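工作笔记:换桌以后的盲注顺序

搜索本站 请输入关键词 搜索

2023年6月6日,星期二

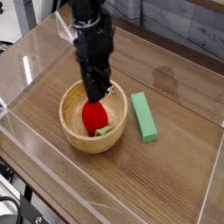
今天继续看 Stovura 锦标赛部分的老问题:一个玩家从一张桌子被移到另一张桌子以后,大盲注的顺序有的时候不对。四月的时候我们以为已经改好了,当时改的是按钮的位置,现在看来按钮只是问题的一部分。我把今天做的事情按顺序写下来,有些地方可能写得太细,可是上次我没有写细,后来自己也看不懂自己的笔记。

先写几个词,免得和别人说的不一样。我写"按钮",意思是庄家位的标记。我写"死按钮",意思是按钮停在一个没有人的座位上。我写"短桌",意思是人数比较少、需要补人的那张桌子。Gastositz 是分配座位的服务,它只决定谁去哪里,不管盲注。盲注由牌桌自己的程序计算。Roreck 是回放工具,可以把旧的牌局记录一手一手重新走一遍,但是不发真的牌,只看位置和筹码。

上午的工作

从 Løken 那台测试机上取了上一次内部锦标赛的记录,用 Roreck 全部回放。一共是 3,144 手牌,换桌 315 次。每次换桌以后我让程序检查三件事:被移走的人是不是应该移走的人,新座位是不是合适的座位,还有这个人在新桌子上的第一个大盲注是不是在正确的时候付的。

结果是 248 次三项全部通过。其余的至少有一项不通过。我本来希望不通过的很少,所以有一点失望,但是看了第一页结果就发现,很多不通过是检查程序自己太严格,不是牌桌真的错了。

例如这种情况:短桌上只有一个空座位。我们的规则说,应该把新来的人放在最差的位置,也就是马上要付大盲注的位置,但是不可以直接放进小盲注。可是如果只有一个空座位,就没有选择,只能坐那里。检查程序不知道这一点,它总是去比较"理想的座位"和"实际的座位",不一样就报错。这个应该改检查程序,Gastositz 没有错。

我把这类情况单独标记出来,标记的名字叫"唯一空位"。以后请大家不要把它算在错误里面。

关于谁应该被移走

规则文件里的句子是:"从人多的桌子移走下一手将付大盲注的玩家。"这个句子我读了好几遍,觉得清楚,可是程序里有两种理解。一种理解是在本手牌结束以后计算"下一手",另一种是在换桌命令发出的时候计算。如果这一手牌里刚好有人被淘汰,两种算法得出的人就不同。

假设一张桌子按顺序是甲、乙、丙、丁、戊、己,按钮在甲,小盲在乙,大盲在丙。换桌命令在这一手的中间发出。用命令时间计算,下一个大盲是丁。如果丁在这一手里输光了,那么应该移走的是戊。Gastositz 现在的做法是先记住丁的名字,等牌打完,发现丁不在了,再重新找一次。问题在重新找的时候,它从按钮开始数,没有从大盲开始数。人都在的时候两种数法的结果一样,有死按钮的时候就不一样了。

我用手在纸上画了两遍才相信是这样。第一遍我自己也数错了,把空座位算成了一个人。

修改的方法:重新找的时候,从刚刚付过大盲的座位往左数,跳过空座位,第一个有筹码的人就是。已经改在我的分支里,还没有合并。我想请熟悉 Gastositz 的同事先看一下,特别是两个人同时被淘汰的情况,我担心那里的锁有问题。

关于小盲和按钮之间

这是最麻烦的部分。新来的玩家如果坐在小盲和按钮之间的空座位,按我们的规则他要等按钮过去以后才能拿牌。很多玩家不知道这条规则,以为是掉线。上一次内部比赛以后,我们收到的反馈里有人写"我坐下了,可是没有牌,筹码也没有少,页面是不是坏了"。页面没有坏,规则就是这样,但是页面上什么都没有写,他这样想是合理的。

我建议在座位旁边加一行小字:"请等待,按钮通过后开始发牌。"不要用弹窗。弹窗会挡住别人的行动,而且玩家习惯马上关掉,不会去读。文字的最后样子由做界面的同事决定,我的中文写得不一定自然,请帮忙改。

另外,等待的玩家要不要计算时间?现在的程序把他当作"离开座位",所以过了规定的时间会显示灰色。灰色的意思是这个人不在,可是他在,他只是不能玩。我觉得要加一个新的状态。这个事情不大,可是要改数据表,所以今天没有动。

下午的工作

午饭以后把检查程序改了一下,加上"唯一空位"的例外,再回放同一份记录。不通过的列表短了很多,剩下的可以分成下面几类。

一、按钮停在空座位上,同时有新的人坐进这个座位。牌桌程序认为按钮是他的,下一手又往前走一格,于是有一个人少付了一次小盲。这是真的错误。按死按钮规则,小盲可以没有人付,但是不应该因为新来的人而跳过一个本来要付的人。

二、两张桌子合并成一张的时候,按钮重新抽签。抽签以后有人连续付了两次大盲。这个看起来不公平,不过按照规则是允许的,最后一桌重新抽座位,以前的位置不再算。我查了规则文件,里面没有清楚地写,只写"重新抽取座位和按钮"。我想加一句说明,让客服可以直接引用。

三、升盲注的级别和换桌同时发生。一张桌子已经在新的级别,另一张还在打旧级别的最后一手。移过去的玩家看到的盲注金额是旧的,实际扣的是新的。扣的金额正确,显示不正确。我截了图,放在共享文件夹里,文件名和今天的笔记相同。

四、有一些我还没有看懂。它们的共同点是换桌以前桌上只剩三个人。三个人的时候下一个大盲就是按钮位的人,我怀疑某个地方把它和两个人单挑的规则混在一起了。单挑的时候按钮付小盲,三个人的时候不是。这只是怀疑,没有证据,请不要先按这个去改代码。

第一类我马上开始改。原来的代码里,按钮保存的是"玩家编号",空座位没有玩家编号,所以用了一个特殊的值。有新的人坐下,特殊的值就被新的编号代替。我觉得按钮应该保存座位号,和玩家没有关系。四月的修改其实也想这样做,但是只改了写入的地方,读取的地方还是老办法。那次是我检查的代码,我没有看到,这里写下来提醒自己:改了写入,就要把所有的读取都找一遍。

改完以后跑了单元测试,有两个测试失败。看了一下,这两个测试本来就是按错误的行为写的,期望值是当时从程序输出里复制过来的。我没有直接改期望值,先在注释里写了我手工计算的过程,谁有时间请核对。测试的期望值应该从规则来,不应该从程序来,我觉得这一条可以写进我们的约定。

一个讨论

下午和做风险控制的同事谈了换桌的透明度。他们担心的事情和我不同:如果玩家能够预测自己什么时候被换桌,他可以故意打得很慢,避开大盲。我们的规则是固定的,所以确实可以预测,现场的比赛也一样。他们想加一点随机性,我不太同意。随机以后,玩家投诉的时候我们很难解释,"系统选择了你"这样的回答没有人喜欢听。固定的规则至少可以一步一步给他看。

我们最后没有决定。我的意见是用时间来限制慢打,不要改换桌规则。快到升盲的时候,或者快到奖励圈的时候,可以让所有的桌子同步发牌,每一手都等所有桌子打完。这样打得慢没有好处。同步发牌的功能 Stovura 已经有了,可是默认是关闭的,而且在奖励圈以外没有测试过。

他们还问,回放记录里能不能看到每个人的思考时间。Roreck 里有这个数据,但是它记录的是服务器收到行动的时间,包括网络的延迟。对网络不好的玩家,用这个数字判断"故意慢打"不公平。如果真的要用,要先减去延迟,而我们现在没有单独保存延迟。

没有做完的事

"等待按钮"的新状态,要先问数据表能不能改。
三个人的情况,要挑几手牌出来在纸上画座位图。
规则文件里加一句最后一桌重新抽签的说明,英文版和中文版要一起改。上次只改了英文版,客服拿着中文版回答,和程序不一样。
升盲时显示旧金额的问题已经登记,优先级我填了"中"。如果有人觉得应该是"高",请直接改,不用问我。
检查程序的新版本放在 Løken 测试机上,旧版本还保留着,名字后面加了"旧"字。跑之前请看清楚用的是哪一个,两个版本的报告格式一样,从报告上看不出区别。

还有一个小的地方。Roreck 回放到换桌的时候,左边的手牌编号会从新桌子的编号开始,看起来像是跳号。今天我因为这个多找了一个小时,以为丢了记录。记录没有丢,每张桌子有自己的编号。要按时间排序,不要按编号排序,设置在第二个菜单里面,每次重新启动以后会恢复成按编号。

明天先看三个人的那一类,然后再请同事检查我的分支。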